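The floor, finally

I've been promising a floor post since July, and the floor won't stop being the thing I think about at night, so let's do it.

The old one was a brown speckle that hid everything, which sounds great until you drop a screw on it. I lost so many screws! I went back and forth for weeks between two colors from Drukesham, then picked the pale one called Hemance (sort of beige, sort of gray, depends on your mood). The bill came to $538, and I'd budgeted $477, so no new stool for me.

Do I love it? Mostly. Small stuff is so much easier to find now. But pale floors show every single shadow and every cable, and boy, do I own cables. I tried bundling them with Velcro, I tried running them along the wall, and by lunchtime they're looped all over the place again. My next plan is hooks up high — I saw some at the hardware place in Sarkham and should've just bought them.

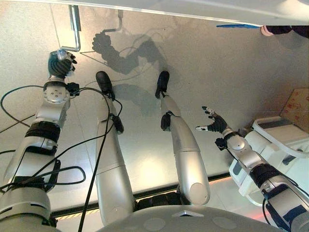
199 words

The color comes out a little warmer under bright light, and I like the bit of gloss. Black cables everywhere, of course. Hooks next, and then I want to redo the yellow-and-black striping at the left end of that dark strip in something calmer.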